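Hand-held gripper data narrows the gap for small-part picking, lab reports

April 21, 2023

A policy trained only on demonstrations recorded with a hand-held gripper tool can pick up small flat parts at close to the rate of one trained on teleoperated robot data, according to a technical report from the robotics laboratory at Havness. The result holds for matte surfaces with little visual texture, a setting in which wrist-camera policies have tended to do poorly.

The work was carried out under the Clondilov project, which studies how much manipulation skill can be learned without a robot present during data collection. Operators hold a two-finger gripper fitted with a camera and perform the task by hand. The recorded images and finger positions are then used to train a policy that runs on an arm carrying fingers of the same shape and the same camera placement.

In the new study, operators collected 54 hours of demonstrations on 14 part types, among them washers, plastic clips and thin spacers. Each recording starts with the fingers open over the work surface and ends with the part released at a marked position. Recordings in which the fingers did not open fully at the start were discarded.

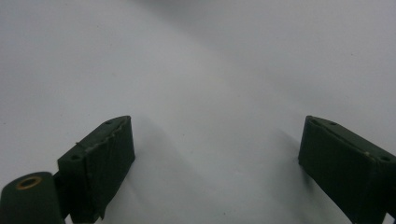 The main change from the group's earlier work is in how the camera images are used near the surface. Parts only a few millimeters thick give the policy few cues to height, and a plain background gives it almost none. Earlier versions often closed the fingers too high and missed the part, or pressed into the table and stopped the arm. The new training procedure adds a second output that predicts the distance from the fingertips to the surface. The authors attribute most of the improvement to the shadows of the fingers, which change in width and sharpness as the gripper descends. When shadows were suppressed with diffuse lighting from all sides, the benefit of the second output largely disappeared.

Finger covering was treated as a separate variable. Wrapped fingers grip thin parts better than bare ones, but the wrap wears along the edges, and its appearance in the camera image changes over a collection period. The group compared policies trained on recordings from fresh wrap only with policies trained on a mix of fresh and worn wrap. The mixed set gave more stable results when the arm's own fingers were worn. With new wrap on the arm there was no measurable difference between the two. The report recommends leaving worn coverings in place during collection until they affect the grip itself.

Tests were run on two arms, one at Havness and one at the Hoshino workshop in Brerau, where the lighting was not matched to the training conditions. Success rates were lower in Brerau for 5 of the part types, all of them glossy. The authors suspect reflections but did not test this directly.

Several limits are noted. The parts were presented singly, never in piles. The policy does not recover well after a part slips and lands on its edge, and it runs at a fixed speed that the authors describe as too slow for production use – over four seconds from approach to lift. Force sensing was not used at any stage.

A second round of collection, covering parts in shallow trays, began in January and is still under way. The training code will be released with the tray results, along with drawings for the finger mounts.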